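The Case for Staying Put

I have become a complete convert to the boring trip. One town, one rented room, the same bakery every morning. I used to plan vacations like a relay race, six towns in eight nights, and I came home with a phone full of train platforms and a deep knowledge of luggage lockers. Last June I spent 19 nights in Prarimside and I would go back tomorrow!

It's a small place at the end of a bus line, with a harbor, two hotels and a hill that is steeper than it looks from the ferry. The guidebook gives it half a page and suggests an afternoon. By the end of an afternoon I had found the hill and a decent sandwich. It took me four days to find the path behind the church that goes down to the flat rocks, where half the town swims after work, and a full week before the woman at the bakery started putting a seeded loaf aside for me (I nearly cried, over bread).

My friend Narendra Agarwal thinks this is a waste of airfare. If you've paid to cross an ocean, he says, see everything you can reach, because you may not get another chance. I do understand that. He did Cetar, Grajales and Jonitz in one go last year and had a wonderful time, and his stories are better than mine at dinner. But when I asked him what Grajales was like in the evening, he had to think about which one it was.

What I love is the second week. The first few days anywhere are all logistics – which bus, which key, why the shower does that. Then the fog lifts and you've got whole mornings with no job to do except be somewhere. You learn that the fish stall is picked over by ten. You get a favorite bench, and you get annoyed when somebody is sitting on it. I've lived in my own apartment for years and I don't have a favorite bench! 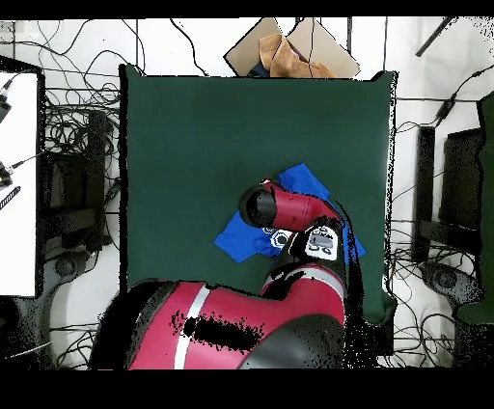
It's cheaper too, which surprised me. Annelies Wyss, who rented me the room, knocks the price down after the sixth night, and I paid 31 a night by the end, with a kitchen. She told me most of her guests leave before they've used the stove. I made soup on it, and terrible pancakes, and once a whole fish that I'd bought at nine-thirty like a local.

So if you have two weeks coming up, try spending all of it in one place. Pick somewhere with a market and water you can swim in. Take the bus to the end of the line and back on a slow Friday, just to see who gets on. And leave a few days with nothing planned at all – I spent mine on the flat rocks with a library paperback in a language I can barely read.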